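Trerko CF 144 Upright Display Chiller

The CF 144 is a glass-fronted chiller for greengrocers, farm shops and small canteens. It holds whole and prepared fruit between 2 and 12 degrees C, set in steps of half a degree from the panel above the door. Cooling is fan-assisted, with the evaporator mounted behind the rear panel and a drip tray that empties itself by evaporation.

The cabinet is 700 mm wide and 734 mm deep, excluding the handle. Allow a gap of 50 mm behind it and 100 mm above. The door is supplied hinged on the right and can be changed over on site with the parts in the fitting pack. Shelves are plastic-coated wire and adjust on slotted uprights.

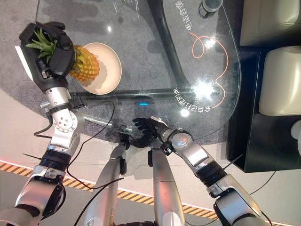 STORAGE NOTES

Pineapples, bananas and mangoes should be kept at the upper end of the range - cold damage shows as dull skin and browning near the core. Cut fruit needs the lower end and must be covered. Do not mix the two in one cabinet, as there is a single temperature zone. Keep stock clear of the fan grille on the top shelf.

Supply: 230 V, 50 Hz, 13 A plug fitted
Refrigerant: R600a
Lighting: LED, switched separately
Door: double glazed, self-closing, with lock
Warranty: 2 years parts, first year labour

Spare shelves, door seals and castors are stocked by Kashyap. Quote the serial number from the plate inside the door when ordering. Trade enquiries to Mohit Maurya at the Hasania depot.

Specification last revised 9/30/12. Units built before January of that year use the earlier door seal.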